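Kisten, Kabel, Kuscheltier: mein Nachmittag beim Tag der offenen Tür in Molthorpe

Ich war bei den Greifrobotern und bin immer noch ganz aufgekratzt!

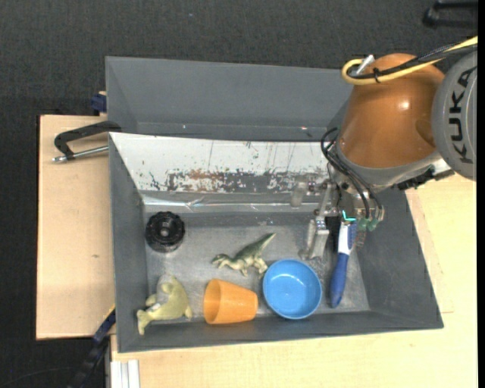 Das Schwierige sei gar nicht das Zupacken, meinte Rosângela Aguiar, das Schwierige sei die Entscheidung, wo man zupackt. Eine Bürste mit langem Griff will anders angefasst werden als eine Schüssel, und bei Plüsch weiß man vorher nie so genau, wie weit er nachgibt. Darüber hatte ich mir noch nie Gedanken gemacht (ich greife halt in die Kiste und fertig).

Aufgebaut war alles in der hinteren Halle, zwei graue Kisten hintereinander, darüber der KUKA-Arm mit seinem dicken gelben Kabel. Ich hatte ja mit Schrauben und Blechteilen gerechnet. Stattdessen Becher, Schüssel, Bürste und ein Dinosaurier! Die Sachen werden immer wieder neu gemischt, damit sich das Programm, es heißt Sornik, nicht an eine bestimmte Anordnung gewöhnt. 200 Gegenstände haben sie dafür im Regal, vieles davon vom Flohmarkt.

Zugeschaut haben wir zu siebt hinter einem Absperrband, und es wurde richtig mitgefiebert. Beim Dinosaurier hat der Greifer zweimal danebengelangt, beim dritten Mal saß es, und ein Junge neben mir hat laut gejubelt. Ich auch, ehrlich gesagt.

Was ich noch gern gefragt hätte: Wie geht das bei durchsichtigen Sachen, Gläsern zum Beispiel? Um 18 Uhr war leider Schluss. Hậu Bùi hat mir aber versprochen, dass im November wieder geöffnet ist, dann mit 5 Stationen. Ich bin auf jeden Fall dabei und bringe meinen Bruder mit.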